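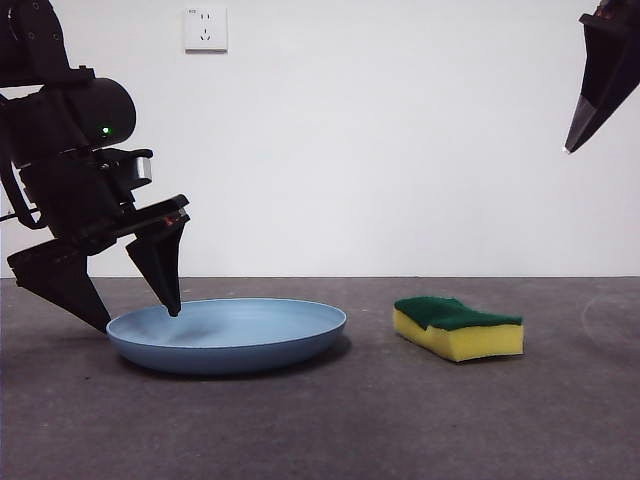 Letside Arms
@letside_arms · 3 January 2021

New year, same plate, same sponge. I'm teaching the Kerekes arms to do dishes by remote control. One controller per hand, and my brain is still convinced those are MY fingers up there.

2/ The job sounds so easy! Left gripper takes the plate by the rim, right gripper gets the sponge, the two meet in the middle and scrub. I started on this in November and figured I'd be done by the weekend, ha.

3/ Every run gets saved as a demo, arm positions plus all the camera views. Goal is 100 good ones before I train anything. I'm at 60 (and I was pretty generous about what counts as good).

4/ Between demos I drive both arms right out of the way, then nudge the plate and sponge a little. If they always start in the same spot, the robot just memorizes the spot. Ask me how I learned that one. 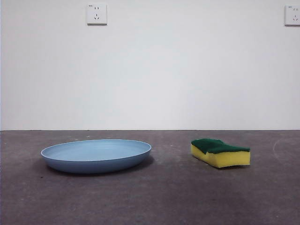
zonar_bench
Have you tried guiding the arms by hand instead of using the controllers? I got way smoother demos that way.

Letside Arms
I have! Lovely for one arm. With two I run out of hands, and then my sleeves end up in half the video. Might go back to it just for the plate grab, though.

5/ That grab is my nemesis. One finger goes inside the rim, one outside, then close sloooowly. From across the room I can't judge the depth at all, so I drive the last bit off the wrist view and mostly ignore everything else.
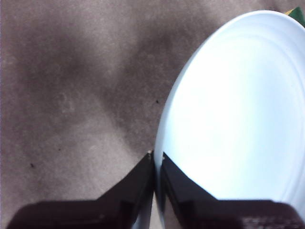

Letside Arms

6/ Plate rim, two fingertips, a whole lot of gray floor. You get used to steering from this, I promise. My first week I kept pushing the stick the wrong way and saying sorry to the plate.

7/ Next up is moving the recordings over to Curkano, so I can trim the dead time at the start of each one. I'll post the first training run here, good or bad. Tips on rim grabs very welcome!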